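Filtum, l'outil qui promet de gérer vos avis clients : trois mois d'essai, verdict mitigé

Publié le 14 septembre 2022 par Annelies Lanz

Je me méfie des logiciels qui annoncent « plus de visibilité locale en quelques clics ». Filtum fait partie de la famille : on y branche la fiche de son commerce, les pages sociales, deux ou trois annuaires, et le tableau de bord rassemble les avis, les questions des clients et les horaires. L'abonnement de base coûte 30 euros par mois et par établissement. Je l'ai testé sur deux clients, la quincaillerie Quezada et le petit hôtel Kundov, qui n'ont ni les mêmes habitudes ni la même patience.

L'installation prend une bonne heure, pas les dix minutes annoncées. Il faut valider chaque annuaire à la main, et l'un d'eux m'a réclamé deux fois le même justificatif. Une fois les comptes reliés, la synchronisation des horaires marche bien. J'ai modifié la fermeture du lundi à un seul endroit et tout a suivi dans la journée, sauf sur un annuaire régional qui affiche encore les horaires de mars.

Les réponses automatiques, en revanche, je les ai coupées au bout d'une semaine. Un client de l'hôtel se plaignait du bruit de la chaudière, Filtum proposait de le remercier pour son « retour enthousiaste ». On peut écrire ses propres modèles – j'en ai préparé une douzaine – mais à ce compte-là, un fichier texte rend le même service.

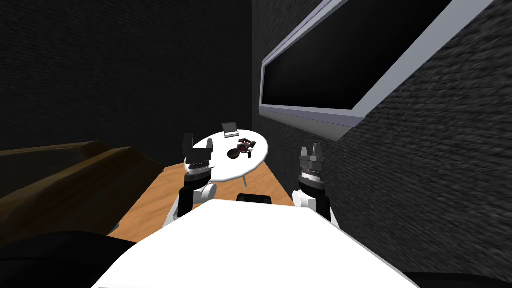
Vue simulée : deux pinces dressées, une table ronde au fond de la pièce.

Restent les statistiques, l'argument principal de la page de vente. Le « score de présence » est noté sur 100 et personne au support n'a su me dire comment il se calcule. Quezada est passé de 58 à 71 sans que j'y touche, pendant mes congés. Le nombre d'appels reçus depuis la fiche n'a pas bougé pour autant. Je préfère regarder les appels et les demandes d'itinéraire, que l'on trouve déjà gratuitement dans l'interface d'origine.

L'export existe, au format tableur, limité à 50 lignes dans la formule de base. Pour l'hôtel, qui a près de 800 avis, c'est inutilisable. La formule supérieure lève la limite et double le prix. J'ai demandé un geste commercial, on m'a envoyé un lien vers un webinaire.

Côté concurrence, j'avais essayé Nondwood l'an dernier : moins joli, pas d'application mobile, mais des alertes qui arrivent vite et un export complet. Celles de Filtum tombent parfois le lendemain, ce qui est gênant quand un avis à une étoile est posté un vendredi soir.

À qui le conseiller ? À une enseigne de quatre ou cinq adresses qui change souvent d'horaires, peut-être. Pour un commerce seul, je garderais l'argent. Quezada a résilié, l'hôtel continue jusqu'à la fin de son engagement annuel, et je referai le point sur les alertes si la mise à jour promise arrive.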